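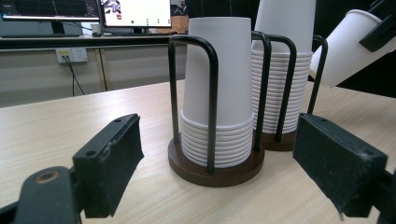 Bustdale has spent the spring comparing finger pads for its hand-held gripper, and the company published the first results on 2018-04-15. The tool is carried by a person, who uses it to do a job by hand while a camera on the gripper records the view. The recordings are later used to train a robot arm fitted with the same fingers. The test job is a simple one: taking single paper cups from a nested stack. Two dispensers stand on the table, each with a round brown wooden base and a black wire frame around its upside-down cups, and both fingers of the gripper carry a dark foam pad. Cups were chosen because they are light, easy to crush and cheap to replace – and because they tend to come away in twos.

Three kinds of pad were compared. The first was bare plastic with a shallow groove, the second a thin rubber sheet, and the third a block of soft foam supplied by Prelov, a small maker of packing materials. All three bolt to the same finger, so a set can be changed without taking the tool apart. The fingers, the camera and the controller were left as they were throughout.

In total the company logged 2,270 picks, shared between the pads. A pick was counted as good if one cup came off the stack, kept its shape and was put down on its rim. Anything else was marked as a miss, including picks where a second cup came along and was shaken loose afterwards.

Foam gave the best score, with rubber second. Bare plastic came a long way behind, mainly because the people using it squeezed harder to make up for the lack of grip. Dented cups were the most common fault with plastic, while double picks were the most common with rubber. Bustdale says the rubber held the outer cup so firmly that small sideways movements were passed on to the cup beneath.

Foam has a drawback of its own. It wears, and the blocks had to be replaced after some 400 picks, when the inner face began to flatten. Rubber pads lasted the whole test. The company reckons that changing a pair of foam pads takes less time than clearing up after a run of double picks, but it admits that a busy site may see the matter differently.

The company also looked at the opening of the fingers. With the fingers set 65 millimetres apart, new users often knocked the wire frame on the way in. A wider setting cured most of that, though it made each pick a little slower. The wider setting will be kept for training new users, and the narrow one will stay available for people who are used to the tool.
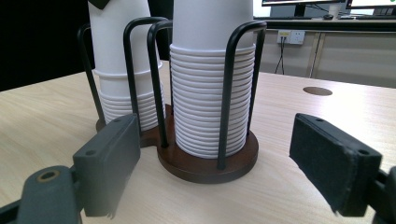

Will the pads that work best in the hand also work best on a robot arm? Bustdale does not know yet, as the arm closes its fingers at a steady speed and a person does not, so the same test has to be run again on the arm.

That second round is planned for May. It will use an arm from Sqalli and two different controllers, one of which limits the closing force and one of which only sets the position of the fingers. The position-only controller is cheaper and is already found in many small workshops, so a good result there would matter most to buyers. Each pairing of pad and controller will be given the same number of cups.

Berkik, which runs drinks counters in office buildings, has agreed to look at the results before deciding whether to try an arm at one of its own sites. It has asked for a cycle of no more than 30 seconds from the order to a cup standing under the spout. Bustdale said it was confident of meeting that figure with the foam pads – less so with the rubber ones, where a double pick means starting again.

A change of camera is also being considered. The present one has a wide lens, which gives a good view of both fingers but makes the far rim of a cup look small. A second camera higher up on the tool would help with this, at the cost of extra weight on the wrist. No decision will be taken until the arm tests are finished.

The drawings for the foam pad and its mounting plate will be given free of charge to existing customers. Prices for ready-made pads have not been set.

Related items
Choosing a controller for a small gripper
Rubber or silicone: finger pads after a year of use
Wide lenses on wrist cameras, the good and the bad
Sqalli shortens delivery times for its table-top arm

We use cookies to count visits and remember your settings. By carrying on you agree to this.

Contact the news desk | Copyright 2018, all rights reserved | Back to top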